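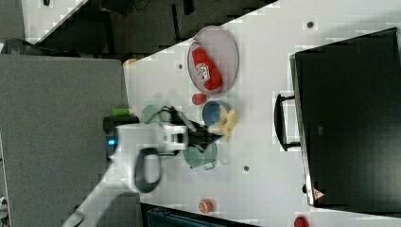 Tabletop manipulation cell

A tabletop manipulation cell is a small robot workstation in which one or two lightweight arms handle loose objects on a flat surface at table height. Such cells are used in laboratories, teaching departments and product test rooms. This article covers the planning and purchase of a cell, including the budget headings normally applied to it, the order of procurement and the costs that continue after delivery. Arm kinematics and control methods are treated separately.

Scope of purchase

The arm is usually the largest single line in a cell budget, and for that reason it tends to be specified first. Planning guides written for small laboratories recommend the reverse order: the tasks are listed, then the objects, then the gripper, and the arm is selected last from those able to carry the gripper and the heaviest object together at full reach. Rated payload is measured at the tool flange, so the mass of the gripper, its bracket and any wrist camera must be subtracted before the remaining capacity is compared with the task.

A complete cell includes the following items:

Arm, controller and power supply
Gripper with spare fingertips
Table or frame, with mounting plate
Cameras, lenses and brackets
Computer and display
Emergency stop and cabling
Object set
Shipping, duties and installation

Some suppliers quote the controller separately. The Vudix bench series, for example, is listed without its controller, while Skormont arms are sold with controller and teach pendant under one part number. Quotations from different suppliers are not comparable until they have been rewritten to the same list.

Table and floor

The table must resist the reaction forces of the arm as well as its weight. A desk that is adequate for a computer may sway when an arm stops suddenly, and the sway appears in the data as position error at the gripper. Matte, plain surfaces are preferred where cameras are used. Drilled tops allow fixtures to be moved but cost more and let small parts fall through.

Floor area is frequently underestimated. The table footprint is only part of the requirement; the reach of the arm, a standing place for the operator and access to the rear of the controller must be added. In shared rooms the reach envelope is marked on the floor before the order is placed.

Object set

Object sets for household tasks consist mostly of plates, bowls, toy food, bottles and balls. They are cheap relative to the rest of the cell and are often left out of the budget altogether. The omission causes difficulty later, as items are lost or discontinued and results obtained with the original set can no longer be repeated. Common practice is to buy each item in duplicate, seal the second set in a labeled box and record the supplier and color of every piece.

Example budget

The planning study for the Arboleda teaching laboratory, prepared by Wael Salem in February, has been used as a model by several departments. It sets aside 1217 dollars for the table, plate and brackets, and 2197 dollars for cameras, lenses and mounts. The object set is allotted 60 dollars, with a further 50 dollars for duplicates of the items most likely to be damaged. The arm is handled as a separate capital request – a division made for accounting reasons, and one that delayed the project when the table was approved first and had to be stored.

Recurring costs

Fingertip pads, cables and grippers wear at different rates and are budgeted separately. Cable sets routed along the outside of the arm fail earlier than internal ones. Software maintenance is charged yearly by most suppliers and may be compulsory for access to safety updates. Operator time is normally the largest recurring cost where the arm is guided by hand or by remote control, and it is rarely entered in equipment budgets because it falls under payroll.

Leasing

Leasing is offered by equipment brokers such as Bustatgate, generally with the arm and controller only. The lessee supplies the table and remains liable for collision damage. Leasing is chosen mainly for short projects and for trials before purchase. Return conditions vary – some contracts require the original packaging, and the crate should be kept.

See also

Acceptance testing
Gripper selection
Risk assessment for shared workspaces

Page last revised 14 April 2026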